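## White tabletop has gone yellowish at one end - paint it, bleach it or live with it?

**Wanda Van Dusen**, 8/27/18

I've got a white board sitting over my old pine table, bought second-hand from a bloke in Nekport who swore it had never seen sunlight. One end is now the colour of weak tea. I've tried dish soap, bicarb and a good deal of muttering. My sister says to paint it. My sister painted her bathtub, so I'm weighing that advice carefully.

For comparison, a white top over pale timber is the look I'm after:

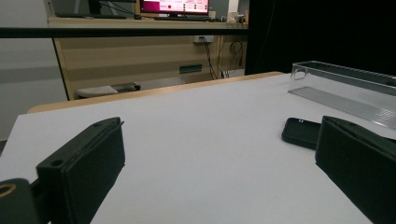
Marit Öberg reckons mine is past saving and I should flip it over, but the underside has 2 screw holes and somebody's phone number on it. Any better ideas? I'd like to spend less than the cost of a new one.

---

**Jalen Castellanos**

Depends what the top is made of, which you haven't said. If it's melamine, the yellow is in the surface and no amount of bicarb will shift it. If it's painted, it may only be old polish or cooking grease, and sugar soap will tell you in ten minutes.

What I'd do, in order:

1. Wash a patch the size of your palm with sugar soap and rinse it well. Let it dry before you judge the colour.
2. Clear the whole top and look at it in daylight. A white board on light wood is unforgiving, and you'll want to see all of it before you open a tin.

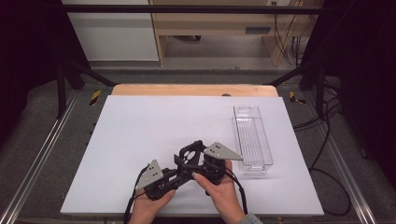

3. If the patch hasn't budged, scuff the lot with fine paper, wipe it down, and put on a bonding primer. Then two thin coats of enamel. Thin, I said.
4. Leave it alone for a week. You won't, but I've done my part.

I used the Damard water-based enamel on a desk in March and it still looks decent. Don't use wall paint. Your mugs will stick to it and take souvenirs.

---

**Bukola Chukwu**

Just put a tablecloth on it.

---

**Abimbola Garba**

Jalen's steps are fine but go easy with the sanding if it's melamine. I went straight through mine to the chipboard and now own a very expensive shelf for paint tins. Also ring the number on the underside, I'd want to know.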